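Setting up a small sorting belt

A short belt and a crate or two will sort small plastic parts perfectly well. Most of the grief comes from the setting up, which people do in a hurry and then regret for years.

1. Get the belt level

Put a spirit level on the side rail at both ends. Leobardo Palacios swears by his eye for this, and his parts wander to the left.
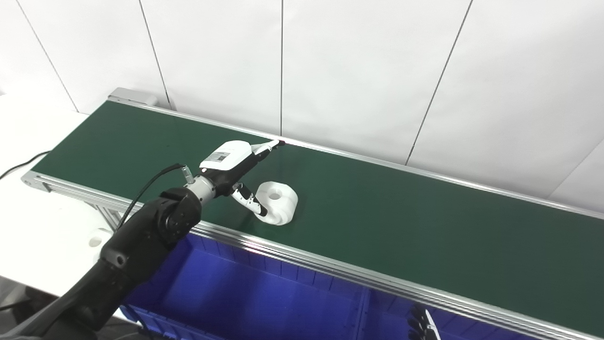
Tighten the leg bolts last, once you've checked twice. A rail with slots along it is a blessing - you can slide a bracket wherever you like, then change your mind.

2. Sort out the crates

Park them along the near side, close enough that no one has to lean. Choose ones with a divider: good parts in one half, doubtful in the other. Doubtful will fill up first.

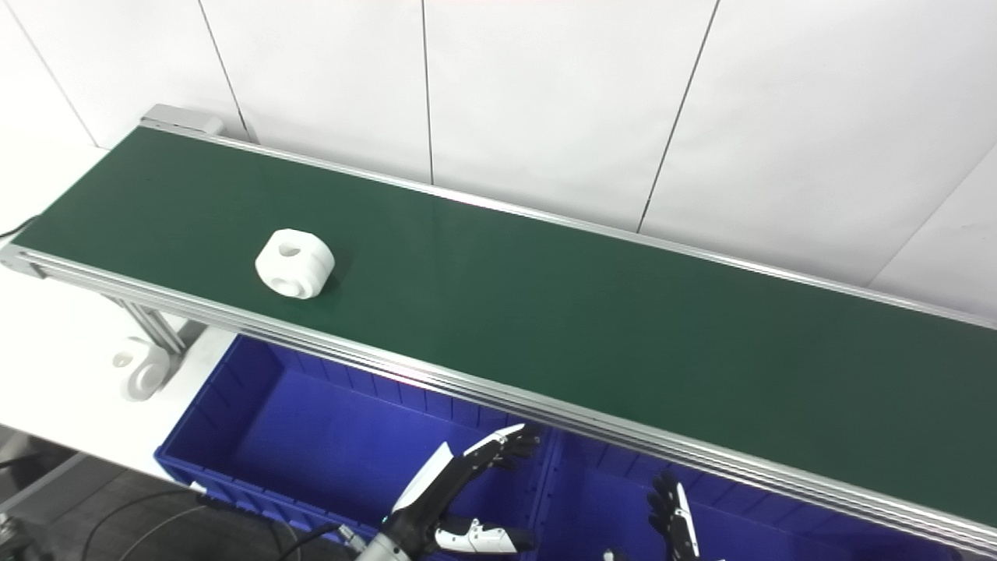
Agree what counts as doubtful before you start. We allow 2 faults to argue over, a chipped edge and a ragged hole, and anything else goes to Nesrin Kurtuluş, who enjoys it.

3. Run one part on its own

Use a white part on a dark belt, and start slowly. Speed can wait until you trust the far end.
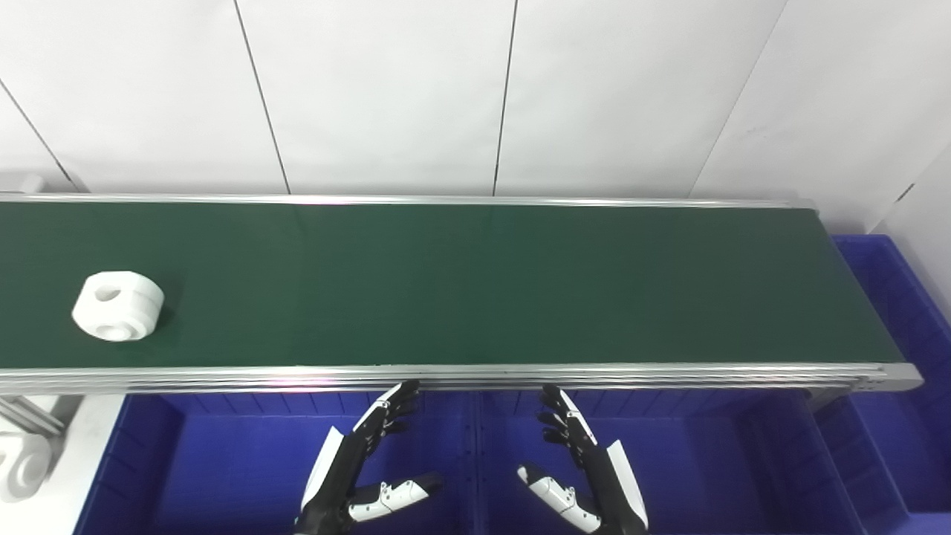
4. Fill up and go

Feed the rest one at a time, with a decent gap between them. Stop the belt before you clear a jam.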